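4.3 Connecting the Huslow cartridge filter to the cold water supply

Read section 4.2 before you start. The filter must be mounted upright on the wall bracket with the flow arrow on the head pointing toward the brewing kettle or glycol chiller it will feed. The unit is for cold water only. Do not connect it downstream of a water heater or a steam line.

Supply requirements: municipal or well water, maximum pressure 70 psi at the inlet. If the pressure in your building goes higher at night, fit a pressure reducer ahead of the filter.

1. Close the main shutoff valve and open the nearest faucet to release the pressure in the line.

2. Flush the supply line into a bucket until the water runs clear. New copper and steel lines often carry flux or scale, and this will block the cartridge early.

3. Wrap the inlet thread with sealing tape. Screw the inlet fitting in by hand, then tighten it 2 turns with a wrench. Do not use pipe dope on the plastic head.

4. Connect the outlet hose in the same way. Leave enough slack to swing the housing clear of the bracket.

5. Check that the large O-ring sits flat in its groove. Apply a thin film of the food-grade silicone grease from the Atomeck fitting kit. Petroleum grease will swell the ring.

6. Insert the cartridge, open end up, and screw the housing onto the head. Hand-tight is enough. Use the plastic housing wrench only for removal.

7. Open the shutoff valve a quarter turn and let the housing fill. Press the red vent button on the head until water comes out with no air.

8. Open the valve fully and inspect both fittings. If a fitting drips, close the valve, release the pressure and repeat step 3 with new tape.

9. Run 200 gallons to drain before using the water for brewing. The first water may look gray from carbon dust.

CAUTION: Never loosen the housing under pressure. Close the valve and press the vent button first.

CAUTION: Protect the filter from frost. If the room is not heated, drain the housing and store the cartridge indoors from December until the cold weather is over.

Note: On twin installations with the Cladby changeover valve, carry out steps 5 to 9 for the left housing, move the lever across, and repeat for the right housing. Leave the lever fully to one side. In the middle position both housings are open and neither can be serviced.

4.4 Resetting the meter

The flow meter counts down from 1000 gallons and the light changes to yellow when the cartridge is due. After fitting a new cartridge, hold the RESET key until the display flashes, release it, and press once more to confirm. The meter keeps its count during a power failure.

If the display shows E2, the sensor plug is loose. Switch off the adapter, push the plug in until it clicks, and switch on again.

Write the cartridge change in the service log on the last page. Questions about twin installations go to Genivaldo Toledo at the Araújo service desk, closed Wednesday afternoons. 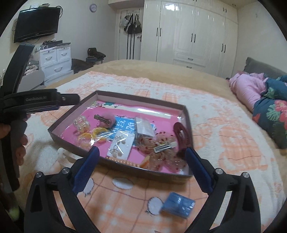 Hair clips, hair ties and beads in a cardboard box lid.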